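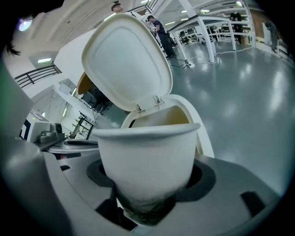

White cup with rolled rim and marbled base, next to the open flip-lid bin.

Rilside Flip-Lid Bin
Item 569

A small white plastic bin for a counter, desk or coffee station. The lid is hinged on two small hinges and leans back when open, so a cup can be dropped in with one hand. The lid is a rounded rectangle with a raised border. The inside is smooth and cream to yellowish in color. The outside is white.

Holds up to 79 paper cups when they are stacked.

Cleaning: Wipe with a damp cloth and mild soap. Dry before closing the lid. Do not use bleach on the hinges.

Liners: Fits Jutis liners, item 944, sold separately. Fold the top of the liner over the opening and close the lid to hold it in place.

Spare parts: Replacement lids come with both hinges. Order as item 176. Lids bought before September have a different hinge and do not fit the current body.

Cups are not included. For the matching cup holder, see Grodside.

Orders of more than one carton go through Floarea Dumitrescu at the Buzatu sales desk.

Page updated January 31, 2022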